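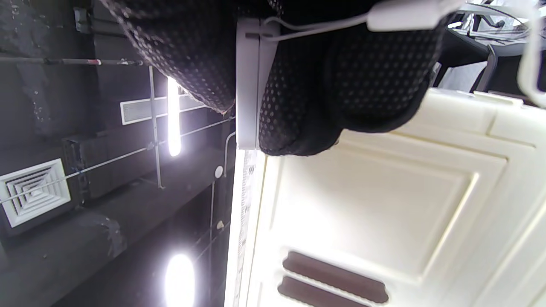

Cream cabinet with two dark slot handles.

I spent most of April trying to get my grandmother's plum dumplings right, and I'm finally ready to share! She learned them in 1927 as a girl in Baláž, and she never wrote down a thing (she'd just wave a floury hand at me and say "until it feels good").

So I made batch after batch. The first ones fell apart in the pot, and the second ones could have patched a roof. My neighbor in Clutholm ate them anyway, bless her.

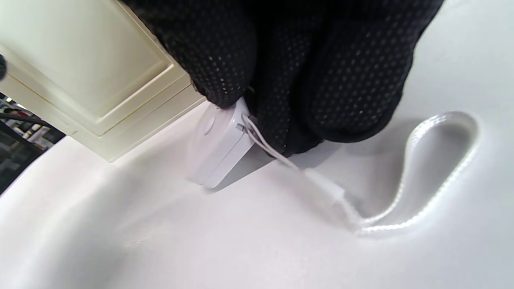
Then my cousin told me I'd been using the wrong potatoes the whole time. You want old, dry, mealy ones, boiled in their skins the day before, and only 2 spoons of semolina. Wow, what a difference! I made 70 for the church supper and came home with 3.

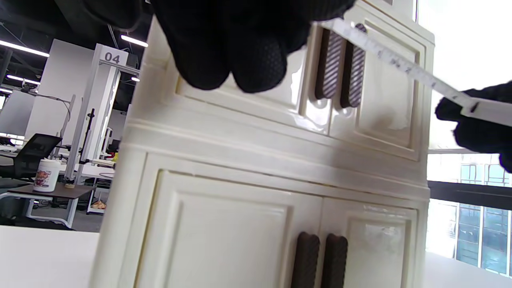
By Emília Trnka
June 23, 2018

If you'd like to try them yourself, come by the Mikska hall next week and bring an apron and a big bowl. I'll have the plums and the poppy seeds, and we'll start the dough as soon as the coffee is gone.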